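Rolling jackpot (bingo)

A rolling jackpot is a bingo prize that carries over from one session to the next until a player calls a full house within a set number of balls. I've been keeping this entry going for a few years now, mostly because the explanations I found when I started playing were either two lines long or written for people who run halls for a living.

How it works

Every rolling jackpot has a ball limit. Say the limit is 62 - if you complete your card on or before the 62nd number called, you take the jackpot. If the house goes on a later ball, the winner still gets the ordinary prize for that game and the jackpot rolls. Each time it rolls, a slice of the ticket money is added to the pot, and in many rooms the ball limit goes up by one as well, so it gets easier to hit the longer it sits there. (My favorite part! You can feel a room get louder once the limit creeps up.)

Some rooms also hold back part of the money as a seed, so that when the jackpot finally goes, the next one doesn't start from zero. On the boards this usually shows up as a second, smaller figure next to the main one. 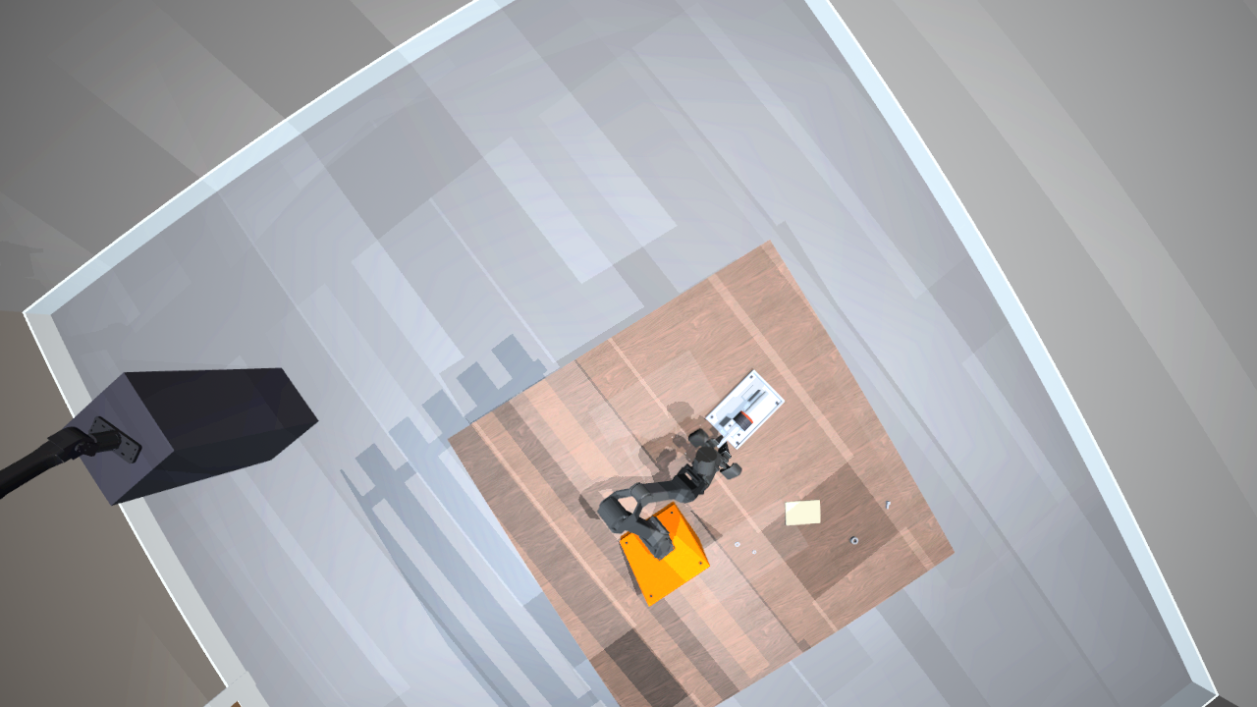

The Katene method, which you'll see mentioned in older rule sheets, does things a little differently. The ball limit stays fixed and the pot grows faster, with 2 percent of every session's sales going in on top of the normal slice. I played under it at Botow for most of one winter and the pot reached $651 before a woman at the next table called on her very last number. I was one away, and I still think about it.

Online rooms

Online versions follow the same idea, but the software marks your cards for you, so there's no such thing as a late call. Cestonow runs its rolling game every Monday evening, and Arar has one that opens in September and keeps rolling until it's won. Check whether the pot is shared between several sites, as a linked room fills up quickly and there are a lot more cards in play against yours.

Split wins

If two players call on the same ball, the jackpot is normally split evenly per winning card, so someone holding two winners gets two shares. Aitana Sarmiento's hall guide, the one I learned from, lists 19 variations on this rule, and I've only ever met three or four of them.

Related terms

Full house: every number on the card marked off.
Seed: money held back to start the next pot.
Must-go: a session where the jackpot is paid out whatever the ball count - well worth turning up early for.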